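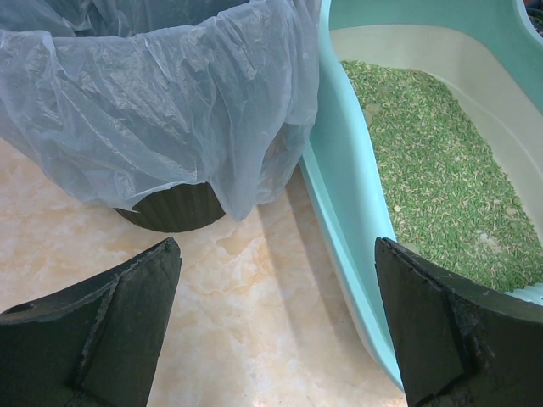 Nneka Isah wrote that the recognition page still credits the whole Gustbridge rollout to the team lead, and that the other contributors show as "viewer". Can it be fixed before reviews close?

Ticket 1308
Product: Sonder (peer recognition module)
Status: open, workaround available
Steps to reproduce: create a shared achievement, add two or more contributors, have the lead edit the summary, save.

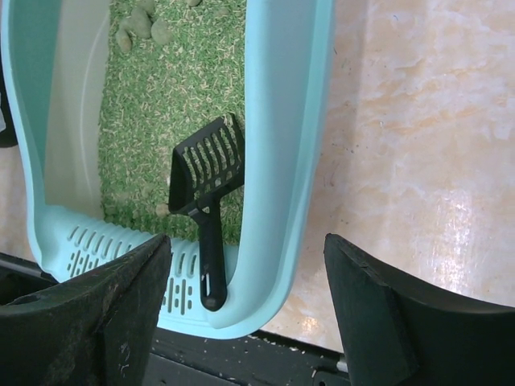

Updated by Titilayo Onyeka, 2:40 pm

Reproduced on the Prurkanano test site. When the lead edits the summary, the save overwrites the contributor field with the editor's name. Kudos comments are kept but no longer count toward anyone's review. The September export has 776 shared achievements, 199 of them with a single name where the history lists several.

Tried clearing the cache and re-adding contributors. The names come back, then
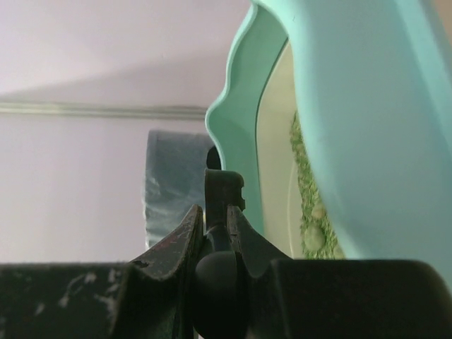

drop off again at the next edit by the lead. Locking the summary first prevents it. Usman entries behave the same way.

Restore script run on a batch of 50, all names recovered. Remaining entries queued. Leads have been asked to leave summaries alone until the patch is in.
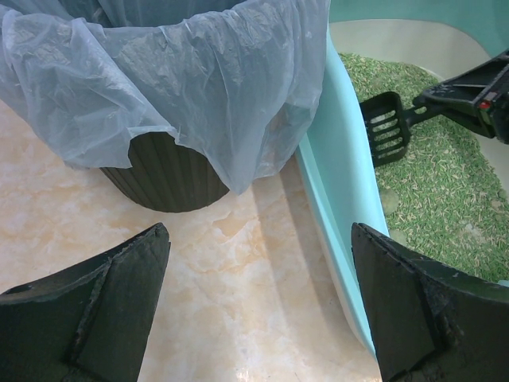
Lined wastebasket on a marble-patterned floor.

Next action: rerun export, compare contributor history, notify Nneka.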